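抓取控制器对比：固定增益位置控制与柔顺控制
机器人实验课程项目报告
作者：Femke Kramer、Floor Van Acker

一、项目内容

本项目在同一台机械臂、同一个夹爪上比较两种控制器。控制器A是实验室一直在用的Risbridge，固定增益的位置控制，给定目标点以后按规划好的轨迹走，夹爪按设定开度闭合。控制器B是上一届课程留下来的Lekby，在位置控制外面加了一层柔顺环，末端受力时允许偏离目标点，夹爪闭合到电流达到阈值为止。两者都通过Korletey接口发指令，夹爪驱动用的是Vilora，版本没有换过。

选这个题目的起因是上学期做摆放任务时遇到的问题：抓布一类的软东西基本正常，抓杯子和横放的瓶子时经常把物体推走或者夹歪。当时组里有两种意见，一种认为是相机标定误差，一种认为是控制器太硬。标定已经重做过一次，情况略有改善，但没有消失，所以这次把标定固定下来，只换控制器。

视觉部分不在本报告的比较范围内。目标点由人工在俯视坐标里点选，两个控制器使用同一份目标点文件。

二、实验布置

台面为浅色木板，机械臂从右侧伸入。桌上的日常物品既是抓取目标，也互为障碍。我们有意没有清出一个空台面，因为控制器硬不硬，往往要在旁边有东西的时候才看得出来。橙色的圆形容器放在靠前的位置，作为软物任务的放置点。杯子放在容器右侧，距离比较近，夹爪在两者之间活动时余量很小。瓶子横放在左侧，与桌边成斜角。
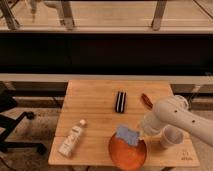

图1 实验台布置。夹爪位于橙色圆盘与白色杯子之间的上方，左侧为横放的白色塑料瓶。

固定相机架在台子旁边，只用来留记录，不参与控制。每次试验从夹爪离开起始位姿开始录，到夹爪回到起始位姿结束。图像按10赫兹保存，关节位置、末端受力估计和夹爪电流写在另一份日志里，用时间戳对齐。

受力估计来自关节电流换算，没有外接力传感器。换算出来的数值在手臂运动较快时噪声偏大，我们只用接触阶段的数据，那时候速度已经降下来了。

三、任务与步骤

一共四个任务：

任务一：夹起浅蓝色的布，放入橙色容器。
任务二：夹住直立的杯子，抬起后放到台面右后方的空位。
任务三：夹住横放瓶子的瓶身，抬起后放回原处。
任务四：夹住黑白条纹的小方块，移动一个块长的距离后放下。

每个控制器做48次试验，四个任务各12次。同一个任务内先做完控制器A的前六次，再做控制器B的前六次，然后各做后六次。这样安排是想把手臂温度变化的影响分摊到两边。每次开机以后手臂空跑10分钟再开始正式试验，预热期间的数据不计。

每次试验前，物体按照台面上量好的位置人工复位。布没有办法每次摆成一样的形状，我们的做法是捏住中间提起来，再松手放下，褶皱随它去。软物任务的结果因此波动会大一些，这一点在看表的时候要考虑进去。

成功的标准：物体离开台面，在空中保持到放置点上方，放下以后不倒、不滚出指定区域。布只要有一部分在容器里面，并且没有掉到台面上，就算成功。中途碰倒别的物体算失败，哪怕目标物体放到位了。碰到别的物体但没有碰倒，记为“接触”，不算失败，单独统计。

控制器A的增益沿用实验室默认值。控制器B有三个可调量，分别是竖直方向刚度、水平方向刚度和夹爪电流阈值。水平刚度最终取每米417牛，是在预试验里从高往低试出来的。再往下降，手臂到达目标点以后会有肉眼能看到的晃动，夹小方块时对不准。竖直刚度取得比水平方向高，否则夹爪压到台面时会停得太高，够不到布的下层。电流阈值在预试验里按瓶子调好，之后四个任务都用这一个值，没有分别优化。

四、结果

成功次数如下（每格满分12次）：

任务一 布：控制器A 11次，控制器B 10次
任务二 杯子：控制器A 9次，控制器B 11次
任务三 瓶子：控制器A 7次，控制器B 10次
任务四 条纹小方块：控制器A 12次，控制器B 12次
合计：控制器A 39次，控制器B 43次
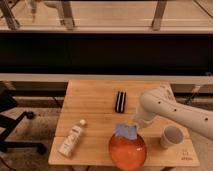 差距主要出在瓶子上。控制器A的五次失败里，有四次是同一种情况：一侧指尖先碰到瓶身，手臂继续走向目标点，瓶子沿着斜面滚开，另一侧指尖再闭合时已经夹在瓶身偏上的位置，抬起后滑落。剩下一次是夹住了，放下时瓶子滚出了指定区域。控制器B的两次失败都发生在抬起阶段，夹持力不够，瓶子从指间转了半圈以后掉下来。把电流阈值提高以后应该能减少这种失败，但我们没有在正式试验中途改参数。

杯子任务里，控制器A有三次失败，两次是把杯子推倒，一次是夹持过紧，杯口变形以后打滑。控制器B唯一一次失败是放下时没有等杯底落稳就松开了夹爪。查日志发现是接触判断提前触发，受力估计当时有一个尖峰，与速度噪声有关。

布的任务上控制器B略差，两次都没有夹到，夹爪碰到褶皱最高处就认为已经接触，停止下降，闭合以后只擦到表面。控制器A没有这个问题，它会一直下到设定高度，把布压在台面上再夹。它的那次失败是放进容器以后手指带着布又出来了，最后掉在台面上。12次里一次的差别说明不了什么，不过失败的原因是清楚的，与柔顺环的工作方式有直接关系。

小方块两边都是全部成功。这个任务设得太简单，没有起到区分作用。

“接触”一栏，控制器A记录了八次，控制器B记录了五次，绝大多数是手臂在放置点附近擦到容器边缘。控制器B擦到以后位置会让开一点，容器基本不动；控制器A会把容器推开一小段，下一次试验必须重新量位置。

时间方面，控制器B每次试验都要更久，主要花在下降和闭合两个阶段。我们没有把时间作为评分项，因为两边的速度上限在接口里设得不一样，开始时没有注意到，做到一半才发现，为了保持前后一致就没有再改。

五、数据处理

固定相机共存下2596张接触阶段的图像，用来人工核对每次试验的成败和接触情况。其中417张因为夹爪运动模糊看不清指尖，从核对集中去掉，剩下的由两名作者各看一遍，意见不同的地方一起回看日志。刚度数值和被去掉的图像张数相同，是巧合，整理报告时我们又各查了一遍，没有抄错。 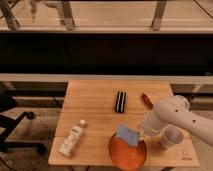
意见不一致的情况集中在“接触”这一项上。从侧面看过去，指尖与容器边缘重叠在一起，并不等于真的碰到了。后来约定，只有图像上看起来碰到、同时末端受力估计有对应变化的，才记为接触。按照这条规则重新统计以后，控制器A减少了三次，控制器B减少了一次，前面给出的是修正后的数字。

日志与图像的对齐也出过问题。最初两份数据用的是两台电脑各自的时钟，差了不到一秒，刚好够让受力尖峰对到错误的图像上。后来改为由控制电脑统一发时间戳。改之前的试验全部作废重做，没有计入48次之中。

六、讨论

从结果看，抓取圆的、容易滚的、容易倒的物体时，柔顺控制有好处，主要好在一侧手指先碰到物体时手臂肯让位。抓取软而薄的东西时，固定高度的位置控制更省事。原来怀疑的两个原因里，控制器过硬确实占了一部分，标定误差仍然存在，控制器B只是把它的后果减轻了。证据是控制器B在瓶子任务里夹持中心也有偏移，偏的方向和控制器A一样，只是没有因此把瓶子推走。

样本量偏小。每个任务12次，合计相差四次，不足以说一个控制器在总体上优于另一个。瓶子任务的差别最大，也只有三次，我们更看重日志里失败方式的不同。

参数公平性也是个问题。控制器B经过了预试验调参，控制器A用的是默认值。如果给控制器A同样的时间，比如降低接近阶段的速度，或者把闭合前的目标点稍微抬高，瓶子任务的结果可能会改善。Floor Van Acker在预试验时试过降低速度，有几次瓶子没有滚开，但是当时没有按正式流程记录，不能放进结果。

物体复位靠人工，误差估计在几毫米。台面上有贴位置记号的方案，后来没有采用，担心影响别的小组的视觉实验。

七、后续工作

1. 给控制器B的下降阶段加一个按任务选择的接触阈值，软物用高阈值，硬物用低阈值。
2. 接口两侧的速度上限统一以后，重新测时间。
3. 条纹小方块换成更难夹的姿态，例如紧靠别的物体摆放。
4. 瓶子任务改变横放角度，看夹持中心的偏移是否跟着变。如果偏移方向始终不变，就回头再查一次标定。
5. 布的复位方法需要改进，目前考虑先折成固定的形状再放上去，但那样会比实际使用的情况简单。

八、分工

Femke Kramer负责控制器B的参数调试、日志采集和受力数据处理，写第三、四、六节。Floor Van Acker负责实验台布置、目标点文件、相机记录，写第二、五节。其余部分共同完成。正式试验由两人轮流操作，一人复位物体，一人启动程序并守着急停。

目标点文件、两份控制器配置和核对表放在课程共享目录的项目文件夹里，图像文件较大，存在实验室电脑上，九月以后会随课程清理一并删除，需要的小组请提前拷走。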